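The mill at Morin ran on water until the river was dammed upstream, and after that on a diesel engine that shook the plates off the dresser in the manager's house. The house is still there. So is the dresser, which was bought back at an estate sale and now stands in the front room of the Morin Heritage Centre with the chips in its top shelf left as they were.

The centre has two rooms open to the public and three that are not. Hélène Cloutier has run it for eleven years, the last six of them on a salary. When she started, the collection was in banana boxes in the basement of the parish hall, and the only catalogue was a school scribbler with 100 entries in pencil.

"The first thing I did was buy shelving," she says. "The second thing was to read the scribbler, and half the things in it were gone."

The catalogue now lists 1,767 objects. Most came from the mill or from the families who worked in it: time cards, lunch pails, bobbins, a set of brass stencils for marking bales, wedding photographs, a child's sled with one runner. The stencils say Caramano, the name of the company that owned the mill for its last 20 years and closed it one June with nine days' notice.

Morin had 3,000 people then. It had 1,131 at the last census, and a good number of those moved in after the closing and have no connection to the mill at all. Carter Dufour is one of them. He came for cheap workshop space, restored a loom from the weaving floor over two winters, and now runs it for school groups on the second floor, where the boards had to be doubled to take the weight. The loom makes a plain grey blanket cloth. It also makes a great deal of noise, and classes are given earplugs at the door.

"The kids want to know how anyone talked in here," Dufour says. "They didn't. They read lips, or they waited for lunch."

Solange Ouellet worked on that floor from the age of 16. She recorded four hours of interviews for the centre, in French and English, and they can be heard on a handset beside the stairs. She describes the lint, the foreman's whistle, the fire in the picker room and the card games at the boarding house on the hill. She is less interested in the building.

"It was hot and it was loud," she says on the second recording. "I liked the girls. I liked being paid."

Her account of the fire doesn't match the one in the company papers. The company put the start at 6 in the morning, before the shift came on. Ouellet says the shift was already in and that she went down the outside stairs with her shoes in her hand. The display gives both versions, side by side, and leaves it there.

The papers themselves were nearly lost. Spyros Trajkovski, whose father kept the books, found them in the rafters of a garage he was about to tear down. There were 14 ledgers, a bundle of insurance letters and a street plan showing a neighbourhood called Rirari, spelled that way in a clear hand, on land that has only ever been pasture. Cloutier has asked everyone she can think of. One former alderman believed it was a surveyor's joke. The plan hangs in the hallway with a card asking visitors for ideas, and the box under it is emptied once a month.

Money is the usual difficulty. The roof over the dye house needs to be replaced before it can open, and the town has agreed to cover half if the centre can raise the rest. Admission is by donation. The blanket cloth sells well before Christmas and hardly at all the rest of the year.

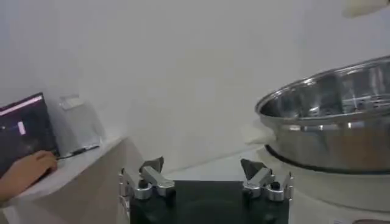 Muthu Rao, an engineer who looked at the dye house in the spring, thinks the walls are sound and the trusses can be kept -- all but two, which have rotted where they meet the brick. His report recommends doing the north slope first and tarping the other for a winter. Cloutier would like to do both at once and is waiting on a second quote. In the meantime the vats are under plywood, and the centre is open from 10 to 4, with the loom running at 11 and again at 2.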